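# A day at the Orwood fort, with a stop in Utcombe

The coast road from Drendden runs straight until the last few miles, then drops down to the marsh, and the fort comes into view well before the turn for the parking lot. I went in January, when the site opens for one weekend outside its normal season. Entry was free, and the ferry out to the island battery was running on a short winter schedule.

Orwood is really two sites. The main fort is on the mainland, at the end of a gravel spit. The battery is on a low island across the channel, and both were built to cover the same stretch of water. The visitor center is in the old stables, just inside the main gate. It has ticket desks, a small bookstore, restrooms and one long room used for displays and activities. I left my bag there and picked up a site map. 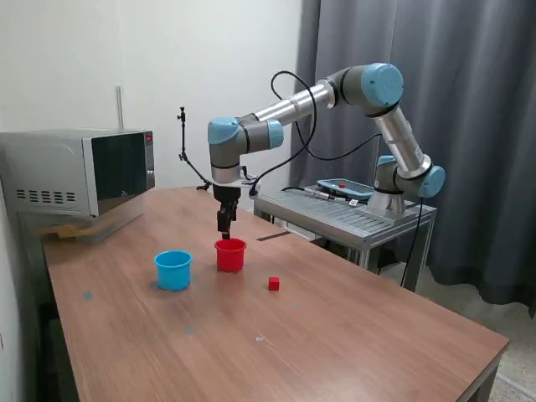 Inside on the winter open weekend, Orwood.

From the stables a paved path leads to the main tower. The entrance is on the second level and is reached by an outside stair, which was steep and had a rope handrail on one side only. The ground floor was the powder store. It is kept locked most of the year but was open for the weekend, and it was the part I had most wanted to see. The room is vaulted in brick, with a narrow passage running around the outside of it. Lamps were placed in the passage behind glass so that no flame came near the powder. Two of the lamp openings still have their original frames.

The second floor held the garrison. There is a fireplace, a bread oven and a row of hooks along one wall. The panels are short and clear, in English only. One of them covers the water supply, which came from the roof through a lead pipe into a tank under the stairs. The tank could last the garrison 77 days if nobody washed.

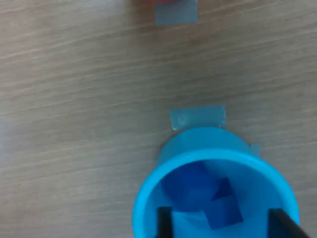

The roof platform is the best reason to climb the rest of the stairs. On a clear day the view takes in the whole channel, the lighthouse and the church at Utcombe. The gun positions are marked on the paving, with 5 on the seaward side and 2 facing the land. The parapet was rebuilt by Awad, the masonry firm that also worked on the sea wall, and the new stone is paler than the old. I expect it will darken. It was windy up there and I stayed only long enough to take in the view.

The ferry to the battery leaves from a jetty below the fort. The crossing is short. At low tide the boat uses a floating dock farther along, and the walk from there is muddy, so boots are a good idea. The battery has a smaller tower, a barracks without a roof and a chapel that can be seen only from the doorway. Grass covers most of the earthworks. There is one path around the edge and it is closed on the north side, where the bank has slipped.
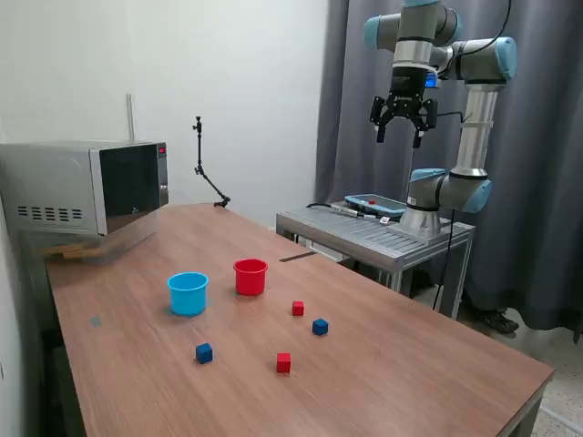

I had the island tower almost to myself. It is plainer than the one on the mainland, with thicker walls on the seaward side and a spiral stair built into them. The lower room smelled of salt and old smoke. A model on the upper floor shows how the two sites worked together, with strings marking the lines of fire across the channel. It explains the layout better than any of the panels, and I would have liked to see it before I started.

The last boat back was at 3. I drove over to Utcombe afterward for soup and a look at the harbor, where the old customs house has a case of finds from the fort: buttons, clay pipes and part of a musket lock. It is worth the stop if you are already out that way. The road back to Drendden has no gas station, so fill up before leaving.

Parking at Orwood is on grass and was soft near the gate. Dogs are allowed at the main fort but cannot go on the ferry. The tower stairs rule out strollers, and there is no elevator at either site. The café was closed for the winter, though there was a hot drinks machine in the stables.

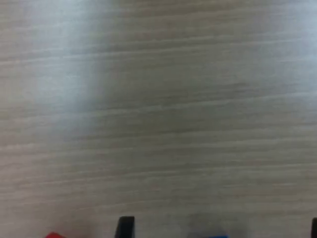
**Comment from a reader:** We went last summer and the powder store was locked, so I'm glad to read about the lamp passage. One thing to add for anyone going in season: the ferry fills up early, and you have to book your seat at the desk in the stables before walking down to the jetty. We didn't know that and had to climb all the way back up. The north path on the island was closed then too.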